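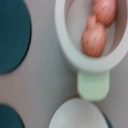

Teaching by hand, one tray at a time

June 2019

The engineer who agreed to talk to us about Tefera asked that we leave names out, and then spent most of an hour saying things the Gadton brochure does not. The brochure says anyone can teach the arm a job in an afternoon. I asked whether that was true.

"Anyone can start teaching it in an afternoon," the engineer said. "Finishing is a different matter."

The method is simple to describe. An operator at the Fengate workshop steers the arm with a pair of handles and a screen, and the system records every move along with the view from the wrist. The practice objects are rounded and colorful, laid out on a gray surface. One of them is pink, with two lobes, and it can end up inside a white ring with a pale green stem. I asked how the arm is supposed to know which one it is being shown.

"It doesn't know. It gets a lot of recordings and we hope the pattern is in there. For the first job we recorded 700. I threw out a good part of those myself."

Thrown out for what?

"Hesitation, mainly. You reach, you stop, you reach again. A person watching would ignore that. The arm learns the stop."

Then there is the matter of what the wrist view is worth up close. From a little way off, the shapes can be told apart, if softly. Nearer in, a single dark teal surface can take up most of the picture, with a pale curved strip down the right side and nothing else to go by. 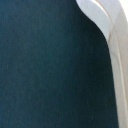
"At that range the operator is working from memory," the engineer said. "You remember where the thing was. The arm has to get by on what it was given."

I wondered why they don't just take hold of the arm and push it through the motion. They tried that in April. Operators liked it better and were quicker, 26 seconds a go against 42 with the handles, but their hands kept getting into the recordings, and the results on the Rusemberg tray were poor.

So would the engineer buy one? There was a long pause.

"For one job that never changes, maybe. If you move the tray, ask me again."

Gadton plans to offer the training package with two days of instruction included. I asked what happens on the third day. "They call us," the engineer said.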